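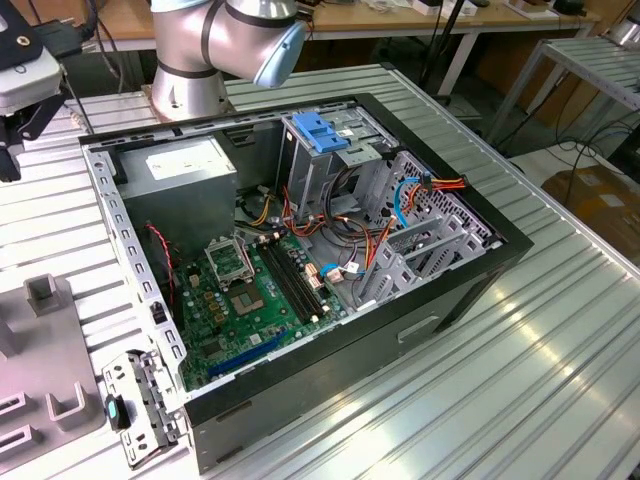

그리퍼 힘부터 낮추라는 Stolis 답변, 이대로 따라도 될까요? (하드 캐디 삽입 중 보호정지)

늦잠자는나사
2023년 10월 13일 · 조회 394 · 댓글 11

안녕하세요! 요즘 데스크톱 분해·조립을 로봇팔로 하는 재미에 푹 빠져 있습니다. 옆으로 눕힌 본체에 하드 캐디를 위에서 수직으로 내려 꽂는 작업인데, 잘 들어갈 때는 진짜 몇 번을 봐도 질리지가 않아요.

문제는 6월에 작업 셀을 Abu Hammour 쪽으로 옮긴 뒤부터입니다. 캐디가 케이지 안으로 중간쯤 들어가다가 턱 걸리고, 바로 보호정지가 떠요. 로그를 모아 보니 삽입 시도 159번 중에 117번은 끝까지 들어갔고 나머지는 전부 같은 깊이에서 멈췄습니다. 빼내는 동작에서는 한 번도 안 걸렸고요.

Stolis에서는 잡는 힘이 세서 플라스틱 캐디가 휘는 거라고 합니다. 그래서 힘을 낮췄더니 이번엔 걸리는 순간 캐디가 손가락 사이에서 위로 밀려 올라가 버렸어요 ㅠㅠ 한 번은 정지도 안 뜨고 비스듬히 물린 채로 다음 동작으로 넘어가서 식은땀이 났습니다. 경로 프로그램은 Lollau로 짰고, 삽입 구간만 속도를 따로 줄여 놨어요.
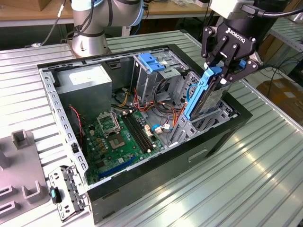 하드 캐디를 잡은 그리퍼와 드라이브 케이지

혹시 비슷한 작업 해 보신 분 계시면 어디부터 봐야 할지 알려 주세요. 보호정지 기준값을 올리는 건 마지막까지 미루고 싶습니다.

공유 3

삼각홈
추천 8

오, 이런 작업 정말 좋아합니다! 저도 캐디 삽입으로 한 달을 보낸 적이 있어서 반갑네요.

기준값은 지금 그대로 두세요. 멈춘 건 제대로 멈춘 거고, 무서운 쪽은 안 멈추고 넘어간 그 한 번입니다. 그것부터 막는 게 먼저예요. 삽입이 끝났을 때 손목 높이를 읽어서 목표 깊이와 비교하고, 그리퍼 손가락 간격도 같이 확인하세요. 둘 중 하나라도 벗어나면 다음 동작으로 못 가게 하고 사람을 부르게 만드시면 됩니다. 다만 캐디가 손가락 사이에서 밀려 올라간 경우엔 손목 높이도 간격도 멀쩡하게 나올 수 있어요. 저는 그래서 손을 뗀 다음 캐디 윗면 높이를 한 번 더 살짝 짚어 보는 동작을 넣었습니다.

걸리는 원인은 본체 위치가 의심스럽습니다. 셀을 옮기셨다면서요? 항상 같은 깊이에서 멈춘다면 가이드 홈에 모서리가 닿는 것 같은데, 본체가 아주 조금만 돌아가 있어도 그렇게 됩니다. 로봇 전원을 안전하게 내린 상태에서 손으로 캐디를 꽂아 보세요. 손으로 부드럽게 들어가면 케이지는 괜찮은 거니까 작업 좌표계를 다시 잡으시고요. 팔 베이스 볼트도 꼭 확인하세요!

그래도 남는 오차는 힘 제어로 푸는 게 제일 재밌습니다. 내려가다가 저항이 느껴지면 살짝 들어 올리고, 옆으로 조금씩 움직이면서 다시 찾는 방식이요. 횟수 제한은 반드시 걸어 두세요. 처음 성공했을 때 저 혼자 박수쳤어요 ㅎㅎ

초코우유한팩
추천 1

전 Asteck 거 쓰는데 그냥 속도 확 줄이니까 되던데요? 손가락에 고무 패드 붙이는 것도 추천이요!! 안 되면 죄송

새벽납땜
추천 5

윗분 패드 얘기는 밀림에는 도움이 되는데, 캐디가 비스듬히 물린 상태에서는 더 꽉 잡고 밀어 넣게 됩니다. 삼각홈님 말씀대로 위치부터 잡고 나서 붙이세요.

하나 더요. 걸린 뒤에 정지를 풀고 바로 이어서 실행하지 마세요. 캐디에 힘이 걸려 있으면 풀리는 순간 튈 수 있습니다. 작업 영역 밖에서 저속으로, 들어간 방향 그대로 위로 빼는 복구 동작을 Lollau에 따로 만들어 두면 편해요. 그리고 걸렸던 캐디는 모서리를 만져 보세요. 저는 조금 찍힌 캐디 하나 때문에 며칠을 좌표만 고치고 있었거든요.

늦잠자는나사

와 답변 감사합니다!! 손으로 넣어 보니 아주 부드럽게 들어가요. 좌표계 다시 잡는 중이고, 윗면 짚어 보는 동작은 오늘 바로 넣었습니다. 재탐색도 너무 해 보고 싶네요. 횟수 제한은 몇 번 정도로 두셨어요?

댓글 더 보기 (6)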